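Plernside open day: surfaces and wallpaper

By Rianne Verhoeven

I went to the Plernside open day in January expecting to be sold something, and I was right. The leaflet promised "whole-room ideas for small spaces." I have been to enough of these to know that usually means one sample corner and a lot of talk.

Bram Dijkstra took our group in at a quarter past the hour. He was pleasant and quick, and he dodged the price question 3 times before we were past the coat rack. The coffee was free. The parking was not.

The part I had come for was the pairing they keep pushing in the newsletter, a stone-look surface against flowered wallpaper. I have a narrow pantry at home and a sister who insists this would "lift" it. I had my doubts going in.

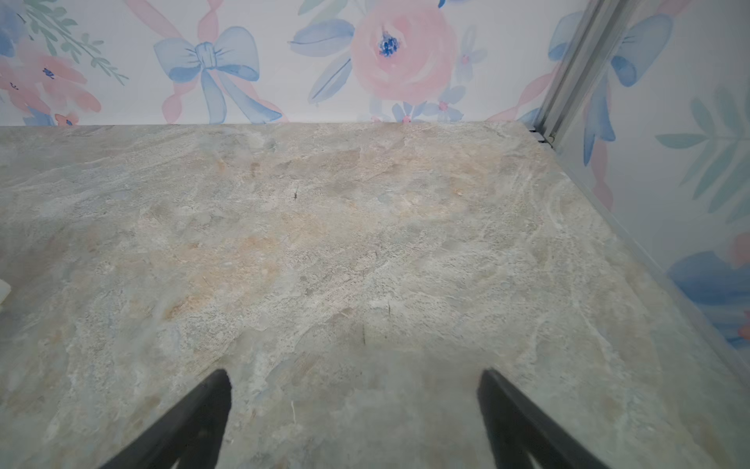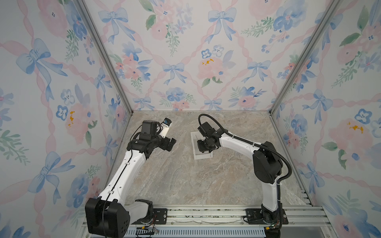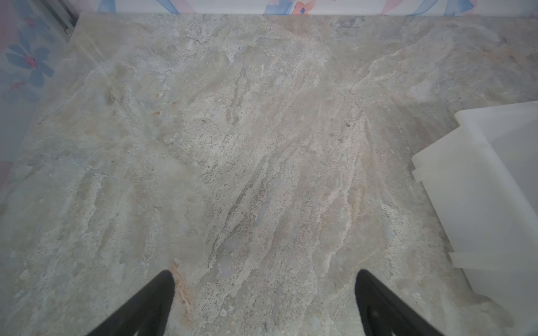

Is a busy wallpaper a mistake next to a veined surface?
It depends mostly on how much of each you use. A patterned wall is easier to live with when the surface below it stays pale and the veining is soft, and it helps to look at a big sample of both together before ordering.

I will give them the surface. Grays and creams with a little warm color in them are easy on the eye, and I could put up with that in a pantry. The wallpaper is another matter. Pink and blue flowers on three walls is a lot to ask of anyone who only went in for a can of beans - my sister can have it in her own house.

Gobnait Buckley, who was in our group, asked how the pattern is matched at the corners. Bram said a good hanger will manage. Maybe so, but I would want to meet the hanger first.

Upstairs was the Carvalho tile display, which took 29 minutes and could have taken 7. I was given two sample cards and a form asking how I had heard of them. I kept the cards. The way out is through the shop, and the side gate to the parking lot closes at four.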